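Family > Play at Home > Pretend Food > How to pack and sort a play shopping bag

How to Pack a Play Food Shopping Bag (and Get It All Back Out Again)

Aug 15, 2023 | 358 shares | 4 comments

If you have a basket of play food in the house, you will know how it goes. It starts the week neatly sorted, and by teatime a few days later there is an aubergine in the bath and the bananas have gone to bed with somebody. We have lived with ours for years now, first in the flat in Plovden and then here in Mitville, and the thing that has kept it all together the longest is a shopping bag game we play at the table after lunch. It does the tidying while everyone thinks they are playing, and I am very fond of it.

I wrote a shorter version of this in July and a few of you asked for the proper steps, so I've set them out in full, with rather more chat than you probably wanted!

What you'll need

A thin, light carrier bag with a bit of a pattern on it. Ours has lemons, and came with something from the Ismont market. Keep it for when you are sitting at the table too, and put it up high afterwards, as you would with any bag around little ones.
A handful of play fruit and vegetables in good strong colours.
A plate with a rim, so that round things stay put.
A few small cloths, all different. Old napkins are perfect, and so are offcuts from the sewing box.

Step 1: Lay out the cloths

Spread the cloths over the table before any food appears, leaving a clear patch in the middle for the plate. Don't iron them or fuss over the corners. They are the market stalls, and market stalls are allowed to be rumpled.

Step 2: Stand the bag up and fill it

Open the bag wide and fold the rim down a little if it keeps flopping shut. Heavier, rounder pieces go in first – a pepper, a tomato, a small pumpkin – because they settle at the bottom and help the bag to stand by itself. Long shapes such as bananas are better kept for last, or left out for the plate. Hold the side of the bag with one hand while the other goes in, and let small children use both hands if they like, with you doing the holding.
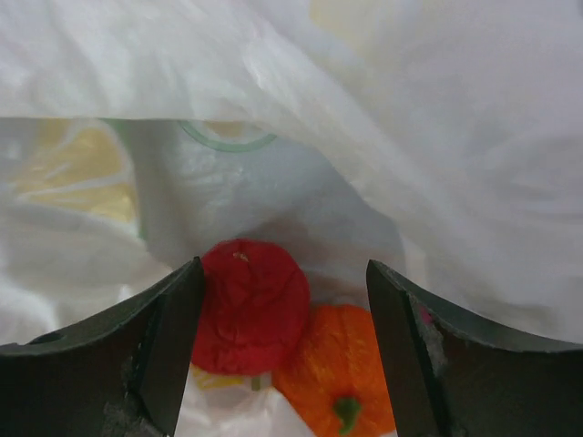 Red and orange, snug together against the thin white bag.
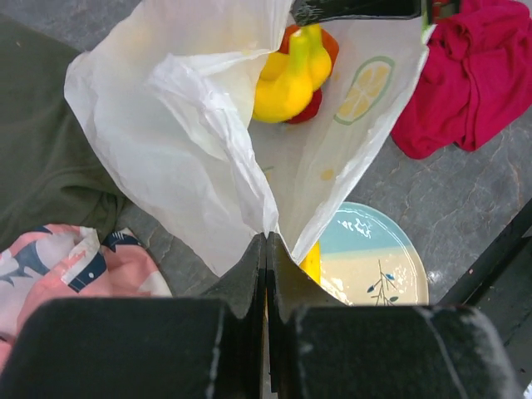 The yellow pepper sits in front, with the red one peeping out behind it.
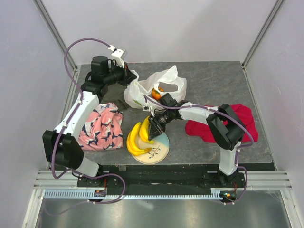
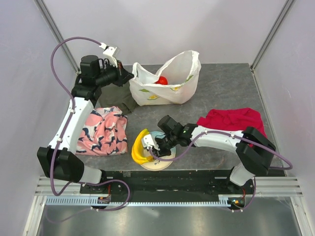 The lemon bag standing open at the back, behind the plate.

Step 3: Serve one thing at a time

Now ask for something by colour. "Could I have something yellow, please?" works well with the very young, and with older ones you can be a much fussier customer and ask for something that grows on a tree. Whatever is chosen goes on the plate and has to stay there until you have said thank you. Ours insist on being paid, and the current price of a banana is 1000 pounds.

Step 4: Sort on to the cloths

Once the plate has been admired, move each piece to a cloth. You can match the colours, or keep fruit on one and vegetables on another, and then have the long argument about tomatoes. If a piece rolls off, it goes back in the bag and gets another turn.

Step 5: Pack away

Gather each cloth up by its corners, tip the food back into its basket and lay the cloths flat on top. Shake the bag out over the table before you fold it. Small pieces do like to hide in the bottom creases, and I once lost a radish for most of a summer that way.

A few variations

Try it with eyes shut, feeling for shapes through the side of the bag. Or write a shopping list with drawings on it and tick things off as they come out. On long wet afternoons we run two stalls and swap over halfway, and I would put the kettle on before you start that one.

4 comments | Share this page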